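Window Sill

Reading time: 2 min

A window sill (also "windowsill" or, among people who sell them, "sill board") is the ledge at the foot of a window opening. Its official job is to throw rainwater clear of the wall. Its everyday job is to hold keys, mail and one plant that is doing poorly.

Builders speak of two sills where most owners see one. The outer sill slopes away from the house and has a groove cut along its underside, called a drip, which makes water let go before it can creep back to the wall. The inner sill, properly a stool, is flat and covers the rough top of the wall. The word "stool" has been confusing customers for as long as it has been in use, and the trade shows no sign of giving it up.

Materials

Stone sills last the longest and are the hardest to replace, so they are often left chipped. Wood is cheap and warm to the touch, and asks for fresh paint about as often as it is ignored. Tile was popular in kitchens until people had to clean the grout. Speckled and mottled stone remains a steady seller, as it hides dust and coffee rings equally well.

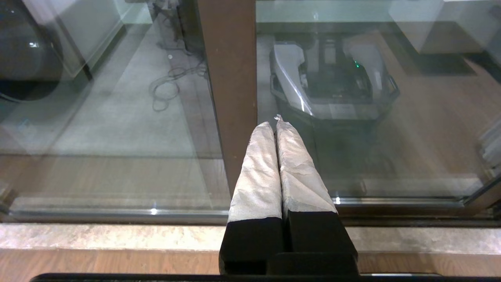
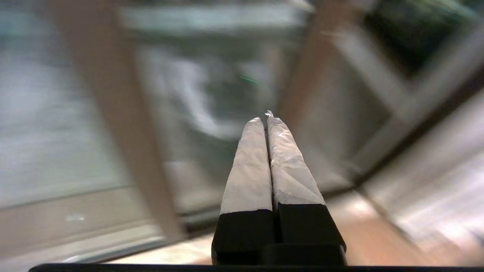 Local customs

In the hill town of Drerura, sill depth was once set by law. The rule called for a ledge wide enough to cool a loaf of bread, but did not say what size of loaf, and the bakers and the masons argued the point for 22 years. A survey by the local historian Rhea Sison listed 1,446 sills in the old quarter, of which 652 met the rule by her reading of it. The rest were described in her notes as "hopeful."

The neighboring town of Widside had no such law and, by most accounts, perfectly good bread.

Care

Most sill trouble begins with water. A blocked drip groove, usually filled by a helpful painter, sends rain straight into the wall below. Scraping it clear takes a few minutes with an old screwdriver. Inner sills suffer mainly from plant pots without saucers, and from cats, for which no treatment is known.

See also: Door sill; Lintel; Drerura bread dispute; Shokri mortar

Contact the editors | © 2026 Solia Household Encyclopedia | Back to top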